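# Gellik – dressing the plush toy with two arms

2025-01-25
Posted by the Gellik student team, Keskinen robotics club

Hello, and thank you for stopping by! Gellik is the small dataset our club has been putting together since October, and it is our entry for this year's Fluvedov student challenge. It covers one family of tasks: two arms handling a soft white toy and the blue-and-white striped thing it wears (we call it the jumper, whatever the knitters among our parents may say). We chose soft things because last year we did stacking blocks, and we were all heartily sick of blocks.

There are 2,440 episodes in the release, each recorded by one of us driving both arms by hand. A typical one lasts roughly 300 frames, though beginners' runs go on a good deal longer – we kept those in, and the driver's experience level is noted for every episode.
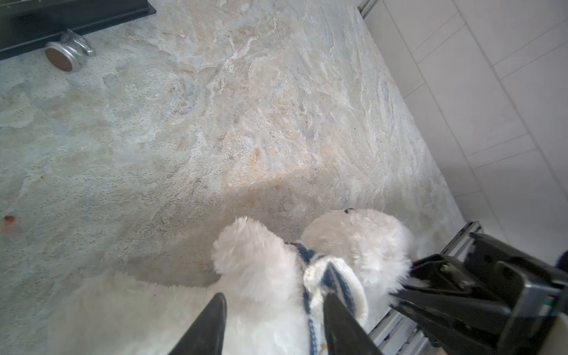 Long fur is harder than we expected. It hides the fingertips from the wrist views, so please don't rely on those alone if you are training anything that needs to know where the cloth ends and the toy begins. The fixed view is there to help, and all the views share the same clock.

## What is in each episode

- Joint positions and gripper opening for the left and right arms
- Video from the wrist cameras and the fixed camera
- A one-line instruction, written by the driver before starting
- A result, marked by a second student from the video

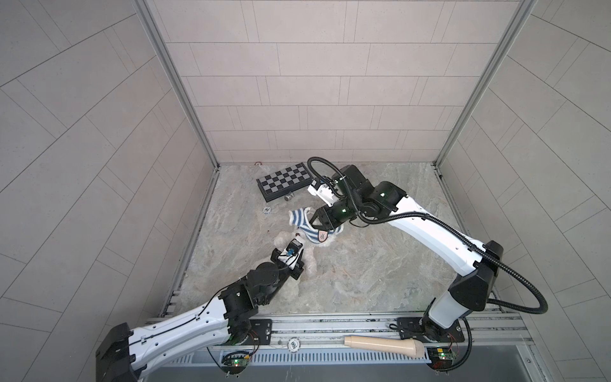 ## Using the data

Unpack everything into one folder and run the Imer loader, which sorts out the file names for you. We suggest holding back session 3 for testing, as it has its own mix of drivers. Sessions 1 and 2 are fine to shuffle together.

The other bits and pieces, such as the chessboard, are part of the setting and have no labels of their own. We did talk about labelling them, at some length and over a lot of biscuits, but the toy had used up all our evenings.

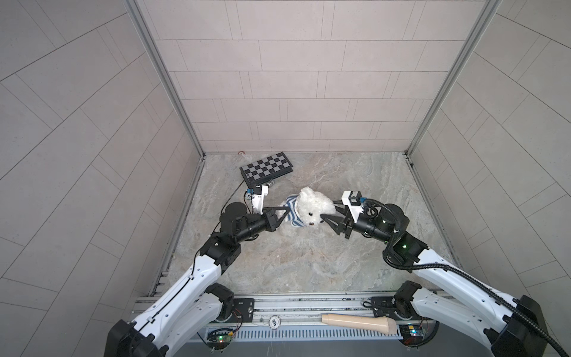
Results were marked from the fixed view, and where two of us disagreed the episode says "unsure". You may like to leave those out of a first training run and come back to them later.

## Known problems

The left gripper reading drifts a little in the earliest episodes. Some instructions say "sock" where others say "jumper" – they mean the same item, and we have left the spelling mistakes alone too.

If you find something else wrong, do open an issue. We read them at club night and will answer as soon as homework allows.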